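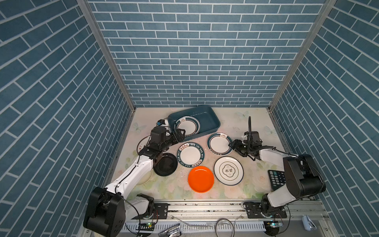

Progress report to the Florkach fund, February

The clearing work at the Mamo canteen goes forward. Of the 500 allowed for tableware in this period we have spent 400, mostly on bins and a new table covering.

Our main task was to decide how the plates travel from the table to the washing area. The old stock is very mixed – teal rims, a green rim, one plain orange – and the sizes do not match, so stacking by hand was slow. We now put plates into a deep bin with rounded corners.

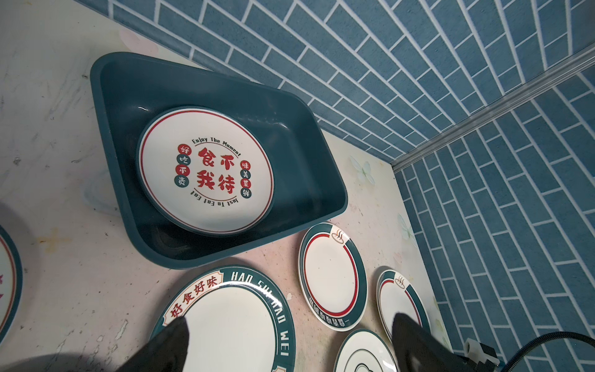
Lok-yiu Kan
Project Coordinator, Mamo canteen

The plate in the tray is from the "Enjoy The Moment" set, with large red characters in the center. We would like to keep this set together, also the plates marked "HAO SHI HAO WEI". Tzu-hsuan Chuang has asked Grevik for a price on a second bin and waits for the answer. The remaining money – 100 – is kept for this purpose.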